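Notebook, March -- panel router / survey timing

2 min read

Picking up the drop-off problem on the Henao tracker. Completes are fine on desktop. On phones we lose people at Q14, the brand grid, and the ones who get through it straight-line the second half. Souad Benjelloun ran the straight-line check again with the stricter rule (same answer in every row, both grids) and got the same ranking of devices.

Split test setup: 200 completes per cell, phone only. Cell A is the grid as fielded. Cell B is the same items as an accordion, one row open at a time. Cell C is one item per page. Sample from Redico, same quotas as the main wave. Median time on Q14 logged server side, not from the browser, after the clock trouble last wave.

Soft launch, 20 per cell, stopped at 11:40 to look at the data. Cell C was writing the row order into the wrong column. Fixed the export map and discarded those records. Cells A and B were unaffected, kept.
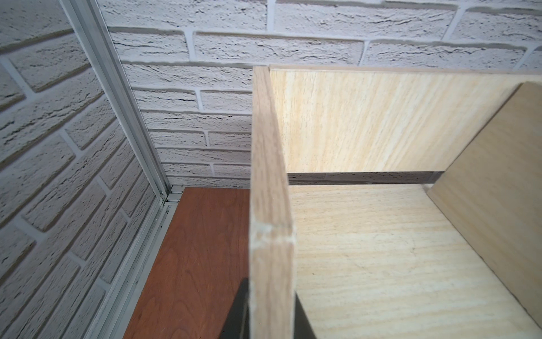
Restarted at 1:15 pm. Routing now holds respondents to one cell even if they close the tab and come back through the invite link. Ju-won Cheon tested this on two phones with the Zarnik links. One oddity: the resume page drops the progress bar. Left alone for now.

Incentive stays at 100 points in all cells. Do not change it mid-field, whatever Redico says about feasibility.

Open items:
- Back button in cell C clears the previous answer. Check if it is the template or our script.
- Need a speeder cutoff per cell. The old one was set on desktop timings and will throw out good phone completes in B.
- Lelidura wave is 1,000 completes and uses the same grid. Hold the programming until B vs. C is read.
- Ask Souad for the open-end coding from last wave -- the "too long" code needs splitting into length and layout.

Cell A quota for 55+ is filling slowly. Check again at 4.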